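Mon 19 June
For immediate release

Horance launches made-to-order house signs in Plevdale

I've been wanting to tell you this for months! Horance, my small sign and keepsake workshop in Plevdale, is now taking orders for personalised slate house signs.

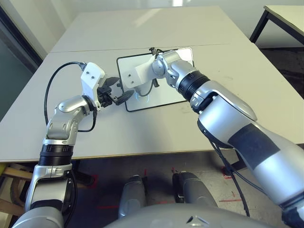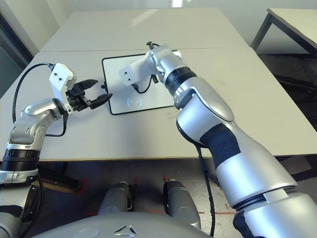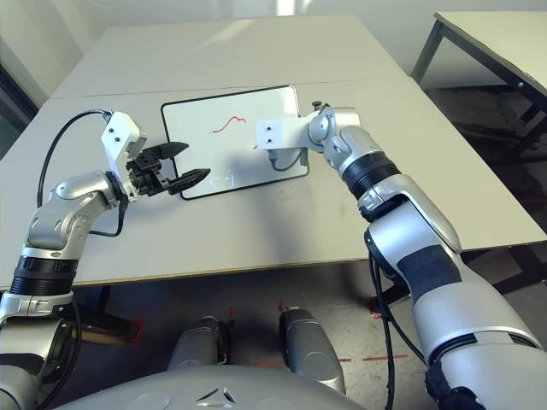 You can have a house name, a number or a family name (or all of them, if your wall is big enough), and there are 40 border patterns to pick from. My favourite is the Evangelista, a curly one with ivy leaves in the corners. The Prislow is plainer and suits short names really well.

I cut the letters deep and paint them by hand, so they stay easy to read from the gate. Each sign comes with screws, wall plugs and a paper template for drilling.

Prices start at £68, and the large double sign is £119. Last orders for the October batch go in at the end of September, so do get in touch with the workshop before then if you'd like one up for autumn.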